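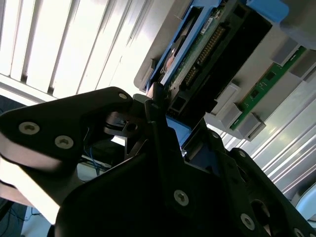 Gripper drops to open/close limit mid-pull, cell does not fault
Forum: Integration and Commissioning > End effectors

benchrow
June 24, 2025
We run a teardown cell at the Woserdale site. Six-axis arm, two-finger electric gripper, wrist camera, office desktops in, sorted parts out. The job is pulling memory and drive caddies before the chassis goes to shred.

Since the last controller update we get this: the arm goes in for a memory module, closes, starts the pull, and partway out the fingers open to full stroke. No fault on the pendant. The program carries on as if it has the part, goes to the bin, "releases" nothing, and comes back for the next one. Meanwhile the module is half out of the slot at an angle, and the next approach comes down on top of it. We have bent two fingers' worth of pads and cracked one board.

The log shows 547 cycles between the first and second event, then 294 to the third. No pattern I can see. Grip force is the same as before the update. Anyone else?

torquewrench_tm
Full stroke open with no fault sounds like the gripper rebooting. A lot of electric grippers run their homing move on power-up, and homing starts with open. If the brownout is short enough the fieldbus never times out and the controller thinks all is well.

Check the wrist connector and the cable where it bends over joint 5.

benchrow
Swapped the cable already. Same thing two shifts later. I'll put a meter on the 24 V.

kestrel-9
A meter won't catch it. You need a scope or at least something with min/max capture in the millisecond range. A dip that resets a gripper is gone before the display on a handheld updates.

Also, why does the program not check for a part before it leaves the slot? That is the real problem here. Gripper resets happen.

benchrow
It checks on close. Finger position inside a window means part present. It doesn't check again after that.

kestrel-9
Then it isn't checking. Check after close, after the pull, and at the bin.

palletjack
Disagree that it's the real problem. Extra checks would stop the crash, sure, but if the gripper is resetting under load I want to know why before I let it run another shift. Today it's a memory module. We do the same kind of work with power supplies at Fadthorpe and a dropped one of those goes through the guard gap and onto somebody's foot. I had a part land outside the fence in November and the paperwork took longer than the repair.

kestrel-9
I didn't say don't find the cause. I said the cell should stop when it loses a part, whatever the cause.

torquewrench_tm
You're both right, do both. OP, what else is on that 24 V supply?

benchrow
Gripper, wrist camera, ring light, the clamp valves on the fixture. The clamps are Martinelli, they were added after the original build.

torquewrench_tm
When do the clamps fire?

benchrow
At the start of the pull. There's a second clamp that pushes down on the chassis so it doesn't lift.

torquewrench_tm
Well, there you go. Put the valves on their own supply and see.

mrs_solder
Before you blame the clamps: did the clamps fire at the same moment before the update? If nothing changed in the timing then the supply was always marginal and it should have shown up earlier.

Also look at the latches. If one of them isn't all the way open the module hangs on that end and the pull force goes way up. The gripper motor draws its peak right then.

benchrow
Good question. Compared the backups. The old program had a 0.4 second wait between the clamp and the pull. The update converted it to a different wait instruction and it now runs in parallel with the motion. So clamp, motor peak and arm acceleration all land together.

Latches: we open them with a fingertip push, no sensor. So yes, could be that too some of the time.

palletjack
So the update did break it. Report that to the vendor. Other people will have the same wait in their programs.

benchrow
Update for anyone who finds this. Scope on the 24 V at the wrist showed a dip to 17.8 V when the clamp and the pull line up. Moved the valves to a separate Nonier supply and put the wait back as its own step. Part check now runs after close, after pull and at the bin, and a failed check stops the arm where it is and holds the cell for an operator.

1,022 cycles since with no uncommanded open. The check did stop the cell 4 times, all with a module hung up on one latch. mrs_solder was right about those.

kestrel-9
When it stops with a module hung up, does the operator have to go in with the arm live?

benchrow
No. Gate opens, safe torque off, they free it by hand. We wrote it up on a card at the pendant after somebody tried to jog it out.

mrs_solder
Add a second push on each latch before the pull. It costs you a second or so per module and you'll see fewer stops.

benchrow
Trying that next week.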